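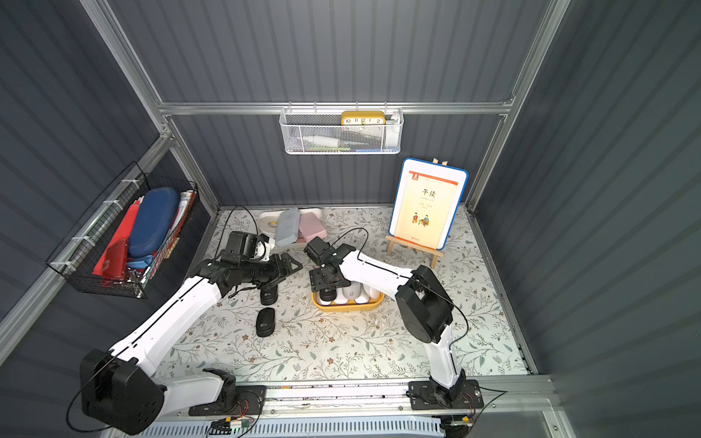 Two arms on the rail, leafy mat underneath

Re: Blinds for the west side, again

On the Drosden quote, Rocío Cuesta wrote:

> Got the Drosden bloke out at last. He wants 1616 for the
> front three windows in the Lumenta blockout, fitted, and
> 238 on top if we want the chain swapped for a spring.
> Lead time is "August-ish". Has anyone had the Lumenta
> up through a full summer? He says it doesn't fade. He
> also said he'd be here at nine.

We've had it up for two summers in the colour they call Oatmeal. It has faded to a colour I would call Oatmeal, so he may have a point. The fabric is fine. What went on ours was the bracket at the left end of the kitchen one, which let go during breakfast and took a geranium with it. Drosden replaced the bracket. The geranium was deemed outside the warranty.

I wouldn't pay for the spring. Ours has two settings, halfway down and gone. The chain is ugly but it stays where you leave it, and you can tuck it behind the cleat if you've got a cat.

Before you sign, ask Grestova for a price on the same windows. They were 235 a window for us last year, measured and hung, though you have to ring twice and be cheerful both times. Don't let either of them measure with the old flyscreens in. Our bathroom blind is 300 mm narrower than our bathroom, and the neighbours have been very good about it.

If it's mostly the afternoon heat you're after, an outside awning will do more than anything you hang indoors. Prikmont used to do a plain canvas one with a crank handle. No idea if they still do, the website has been "coming soon" for as long as I've owned the house.

Happy to lend you the long ladder. It needs two people and some patience.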